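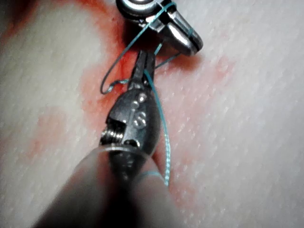 普鲁克港（Prurkport）的缝合练习室一月重新开门，我去坐了一晚上

先说正事，免得有人翻到最后才找到：Tuominen 缝合练习室这个月又开了，地方还在普鲁克港老邮局后面那条坡路上，Prekeck 楼的二层，进门上楼左拐。每次开放两个小时，16 个名额，要提前在楼下的登记本上写名字，或者打前台电话让他们帮你写。垫子、针和线由练习室出，器械也有，自己带惯用的持针器来也行。上课的还是 Niilo Valtonen，去年上过他课的人应该都记得他，讲话慢，看人打结的时候喜欢把手背在身后。

好了，下面是我自己的一点流水账。

我是当地社区小报的人，不是医生，也不是护士，缝过的东西限于扣子和一条裤脚（裤脚后来又开了）。编辑让我去写一条短消息，说几百字就够，结果我在那儿坐了一整晚，回来话就多了。编辑说网页上没有版面限制，那我就不客气了！

练习室关了大半个秋天加一截冬天，原因很无聊，是二楼的水管和地板。地板换过以后走上去不再咯吱响，我反倒有点不习惯。以前在楼下等人的时候，听得见上面谁站起来去拿线，谁坐回去。现在安静得很，只剩下暖气片，还有偶尔有人叹气。缝合练习室里的叹气是很有内容的，去一次就懂了，有的是线断了，有的是结滑了，还有一种又长又低，是缝到最后一针才发现第一针就歪了。

这次换了新的练习垫，牌子叫 Fiveck，一共进了 22 块。管材料的 Byung-chul Bang 把它们码在门边的柜子里，柜门上贴了一张他手写的单子，谁拿走哪一块都要写上。他跟我解释了好一阵子旧垫子和新垫子的区别，我尽量照原样转述：旧的那批偏软，针一进去就滑，初学的人缝起来很痛快，可是换到别的材料上就全乱了；新的这批表面有纹路，进针的时候手上有一点点阻力，线收紧以后切口两边会微微鼓起来。

“收得太紧，一眼就看出来。”他说，“旧的看不出来，大家就以为自己缝得很好。”

我觉得他说这话的时候挺高兴的。

人造皮肤这种东西，我以前以为就是一块橡胶。摸过才知道差得远。它有韧劲，按下去会慢慢弹回来，翻过来看背面又是另外一个样子。我拿着一块翻来覆去摸了半天，旁边一位来练习的女士忍不住问我是不是要买。我说不是，我写稿子的。她说哦，然后往旁边挪了一点，怕我碰到她的线。

课是从切口开始讲的。Valtonen 不喜欢一上来就讲针法，他先让大家盯着切口看，看两边的边缘是不是平的，深浅是不是一样，从哪一头下第一针比较顺手。他的意思是，多数人缝歪，毛病在下针之前就有了。切口短的时候尤其容易掉以轻心，想着反正就那么一小段，随手几针就完了，结果第一针离边太近，第二针为了补救又离得太远，到第三针就只好硬凑。

然后是拿针。弯针要夹在什么位置，这件事他讲了很久，久到我以为他忘了后面还有别的内容。太靠针尖，走不出弧度；太靠针尾，连线的那一头容易坏，针也容易转。他让每个人夹好以后停住不动，他走一圈，一个一个看，看完才让往下走。有人夹了又松，松了又夹，他也不催。

“针是弯的，手就得跟着弯。”这句话他一晚上讲了好几遍。我写在本子上，回家对着一根缝衣针试了试，当然没用，缝衣针是直的。

进针以后最难的是把针从另一边接出来。我看了好多次，发现大家都有一个共同的毛病：针尖刚露头就急着去夹，一夹就夹在最尖的地方，针尖就钝了。Valtonen 说要等一等，让它再出来一点，夹住弧上靠前的一段，顺着它的弯度带过去，不要直着往上拔。直着拔的话，垫子会跟着被拎起来，针眼也会拉大。新垫子在这一点上特别不留情面，拉大的针眼就那么张着，谁走过来都看得见。

接下来就是线。我以前从来没有想过线这么麻烦！线要留多长，尾巴朝哪边放，绕的时候哪只手不动，哪只手动，绕完以后往哪个方向拉，每一样都有讲究，而且每一样错了都会在后面某个地方冒出来。最常见的是线绕到别的东西上去了，自己还不知道，一拉，半天没动静，再一拉，整条线都跑了。我旁边有个年轻人就遇上了这种情况，他盯着那根线看了很久，像在看一个欠他钱的人。
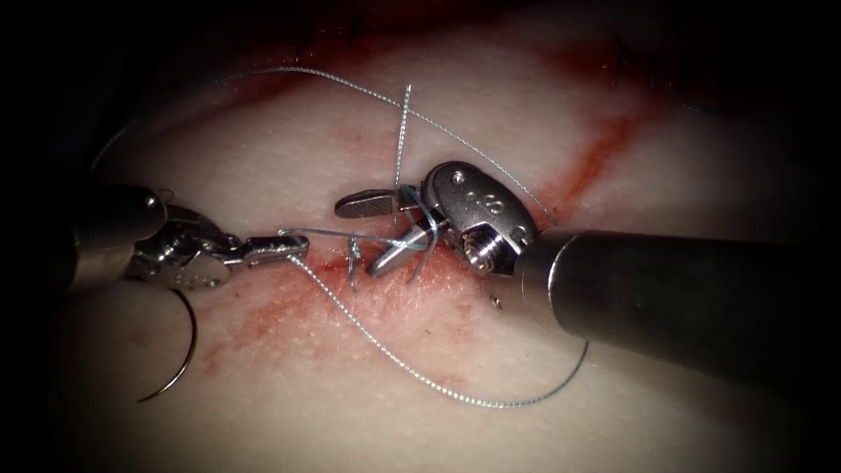
练习垫上的一小段切口：左边的钳口夹住缝线，弯针还连在线上，右边的钳口张开着。

打结这一段我看得最认真，可能是因为之前那些我都没看懂，而打结我至少系过鞋带。要领是一只手把线绕到另一边的钳口上，绕好了，张开，去夹短的那一头，再从圈里拉过来。说起来一句话，做起来全是磕绊。绕上去的圈会自己滑下来，短头又总是躲在长线下面，好不容易夹住了，一拉，圈没了，手里只剩一根直线，跟没绕过一样。

Valtonen 的办法是让人慢到不能再慢。他要大家在绕完圈以后先停一下，确认圈还在，然后才去找短头。短头不要剪得太短，也不要留得太长，长了会在旁边晃来晃去，抢眼得很。他还叫大家把短头预先摆到一个好夹的地方，别等到要用了才满地找。我问他能不能说得更具体一点，留多长算合适，他想了想说，看切口，看线，看你自己。我把这句话也写进本子了，旁边画了一个问号。

第一个结下去以后，要把它放平，再打反方向的那一个。方向弄错就成了滑结，看上去一模一样，轻轻一扯就松。Bang 有个很坏的习惯，他会走到你后面，等你觉得大功告成的时候，伸手过来扯一下线尾。那天晚上被他扯开的人不少，有一位先生被扯开以后先是愣着，随后自己笑起来，又坐下去重打。我也跟着笑了，然后 Bang 看看我，问我要不要也试一块。

我就试了。

过程我不打算详细写，总之我在那块垫子上缝了两针。第一针进得太浅，拉线的时候把边缘扯出一个小豁口；第二针深了，针在里面转了个方向，从一个我完全没想到的地方出来。打结我打了很多回，其中有一回 Bang 扯了没有开，他又扯了一次，还是没开。我当时高兴得不行，问能不能把那块垫子带回家。他说不行，要写在单子上还回去，别人还要用剩下的那一半。

垫子确实是这么用的，一块可以缝好几道切口，这一面用完了，只要厚度够，还能换个地方再开一道。Bang 说有人喜欢从边上往中间缝，有人专挑正中间，缝完以后四周一大圈都没法用，他看着心疼。所以柜门上那张单子的最下面又加了一行字：请从靠边的地方开始。字写得比别的都大。

说说来的人吧。名额满了，登记的都到了，年纪差得挺远。有正在学护理的学生，有工作了很久、想把手再捡起来的，还有一位兽医，说平时缝的都是毛茸茸的，在没有毛的东西上缝反而不知道该看哪里。她缝得飞快，Valtonen 走到她那儿站的时间却最长，因为她快得让人看不清手法，他只好请她再来一遍，再来一遍，到后来她也慢下来了，说慢下来才发现自己有个小动作是多余的，每次夹完针都要抖一下手腕。

还有一对是一起来的同事，约好了互相检查，谁的针距不匀谁请喝咖啡。到散场的时候两个人还在争，一个说要从针眼中间量，一个说要从线量。我没等到结果。

关于灯光，我得多说几句，因为有人问过。练习用的灯是往中间打的，切口那一片很亮，四周就暗下去了。刚坐下的人往往觉得不舒服，想把灯推远一点。Valtonen 劝大家先别动，过一会儿眼睛就会习惯，而且这样反而容易专心，眼睛没有别的地方可去。我坐在那里试了试，说得没错，过了一阵子我连旁边有人在倒茶都没注意到。不过看完以后抬头，整个屋子都是花的，站起来之前最好先缓一缓，尤其是要下楼梯的时候。

亮的金属面反光这件事也有人抱怨。器械上凡是磨得光的地方都会晃眼，一转腕子，光就跟着跑，刚好盖住线。解决的办法有两个，要么稍微换一下角度，要么换一种颜色深一点的线。练习室两样线都备着，浅色的好看，深色的好认，初学的人我劝你先拿深色的，别像我一样挑了好看的，然后整晚都在找线头。

茶水在楼梯口那张小桌上，喝完自己冲杯子。练习室里面不许带吃的，这一条比以前管得严，新地板嘛。外套可以挂在走廊，一月份大家都穿得厚，挂钩不太够用，有几件摞在一起，散场的时候翻了好一会儿，我差点穿走别人的围巾。如果哪位那天晚上少了一条灰色的，不是我拿的，我又挂回去了。

收拾东西也是课的一部分，这一点我挺喜欢。到了时间，Valtonen 会说一声，大家不管缝到哪里都停下来，先把针找齐。针是最要紧的，每个人领了几根就得还几根，少一根谁都别想走。那天晚上真有一根不见了，一屋子人低头找，找了好久，最后发现还连着线，线被压在垫子底下，针就乖乖地待在那儿。兽医女士找到的，她说她在诊所里天天干这个。

针收好了再收线头，剪下来的线头细得要命，粘在袖口上都看不出来。我回家脱毛衣的时候又抖出来一小截。然后才是擦垫子、放垫子，缝过的那些平着放，不能叠，一叠纹路就压坏了。Bang 拿着他的单子一块一块对，对完了在纸上打勾，打得很用力，站在门口都听得见。

我趁他们收拾，问 Valtonen 上完这一期能学到什么程度。他不太愿意给这种承诺。他说有的人来一次就能缝得很齐整，过几个星期再来又不行了；有的人头几次惨不忍睹，可是每次都来，某一天手就稳了，自己都不知道是从哪天开始的。他自己到现在还会在家里缝，缝在什么上面他不肯讲，只说他太太对此有意见。

还有一件事他托我写进去：不要熬夜练。他收到过学员半夜发来的照片，问这一针为什么歪，他说你睡一觉，明天再缝，就不歪了。我觉得这句话用在写稿子上也成立，但是我写这条消息的时候已经很晚了，所以各位看到哪里不通顺的请多包涵。

哦对，费用。本地居民带证件登记免费，外地来的要交一点材料钱，具体多少前台说还在定，定了会贴在楼下的公告板上。学生带学生证按本地居民算，这一条是今年新加的，我觉得很好，以前有几个隔壁镇的学生为了这个跑来跑去开证明，挺折腾的。

名额方面提醒一句，登记本是先到先写，写了不来又不说一声的，下一期要排到后面去。前台的人很认真，别心存侥幸。要是临时来不了，打个电话就行，候补的人就住在附近，披上外套就能过来，我那天在楼下就碰见一个，捏着手机等消息，等到快开始了也没等来，又慢慢走回去了。看着有点不忍心。

下一期的内容听说会换成连续缝合，就是一根线一路缝到底、中间不打结的那种。Valtonen 说这种看着省事，其实一处松了处处都松，所以前面这些没练熟的先别急着报。想报的人现在就可以去写名字了，本子在前台右手边，拴着一支笔，笔不太出水，最好自己带一支。

我应该还会再去一次，不写稿子那种。上次那块垫子上还剩一半没缝，单子上写着我的名字，Bang 说给我留着，要是柜子里放不下了就另说。

更正：这条消息最早贴出来的时候，我把练习室写成了进门上楼右拐，有两位读者照着走，走进了隔壁的合唱排练，还被请着坐下来听完了一首。是左拐，已经改过来了，对不住！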